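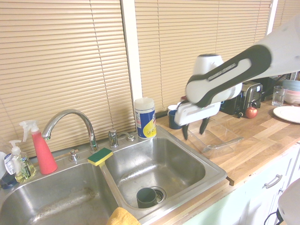

Monday, late, and I have my feet up at last with a pot of tea going cold beside me. I meant to write this up at the bench as I went along, like a sensible person, but there is never a dry bit of worktop to put a notebook on, so it has had to wait until now.

The whole day went on the fingers. Şengül had left me a note from Friday saying the right-hand one was "a bit lazy", and I knew exactly what she meant once I'd opened and closed the gripper a few times by hand control. It was coming in a hair after its partner, enough to nudge a spoon sideways before the grip arrived. I had it in my head that it would be a worn pad. It was a mounting screw, backed out by perhaps half a turn! I took both fingers off anyway, wiped the seats down, put a drop of threadlock on each screw and nipped them up evenly. The counter in our log says 3000 grips since I last did that job, so I can't really complain.

After that came the cable, which I always put off. It needs enough slack at the wrist for a full turn but must never hang low enough to catch on the rim of the bin, and there is about a finger's width between the two. I moved the tie, ran the wrist slowly from one end to the other, moved the tie again, swore mildly, and moved it back to very nearly where it had started. Rutilio rang in the middle of all this to ask whether the spare pads from Zoltia had come (they hadn't) and stayed on for a good ten minutes telling me about his mother's new greenhouse, so I did the second half with the phone wedged under my chin.

Then the height check over the bin, my favourite part, with the spoon lying in it and the arm brought down a little at a time.

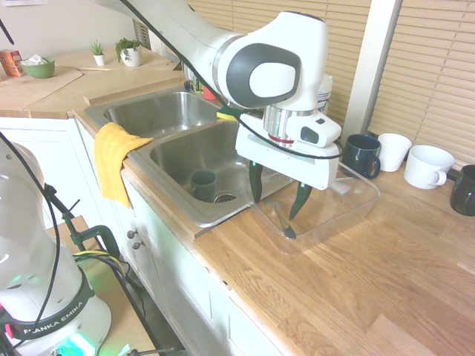 Fingers down at the bin, spoon waiting.

I want to try 17 mm of clearance off the bottom tomorrow, where we have been using 19. Şengül thinks that's greedy and she may well be right, but the spoon handles lie so low, and I'd like to see for myself. I've written both figures on the card so that we can go back without an argument.

Still to do: order threadlock, ring Zoltia, and find the little hex key, last seen in my cardigan pocket.

Posted in: Workshop diary, Arms and grippers
Monday, 10 pm, by the Wuvden bench
Contact | © Wuvden | Back to top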